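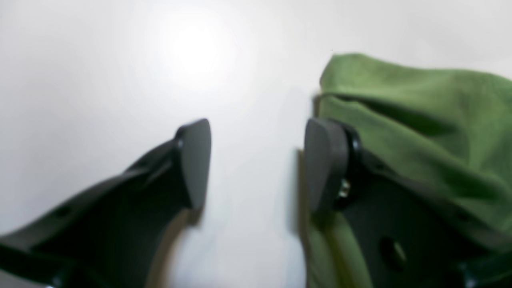 Ginette Marchal wants it known that the white top marks if you scrub it dry, so wet the cloth first. Fair point, added as step 2.

4. Wiping down the white surface

1. Clear everything off. Crumbs too.
2. Wet cloth, wring out well. 700 ml warm water, one drop of washing-up liquid.
3. Wipe left to right, overlaping strokes. No circles.
4. Dry with a clean towel. Leave 30 minutes before putting things back.

Note: smears show up worst under the lamp. Check there first.

Caution: no bleach, no scouring pads, no hot pans.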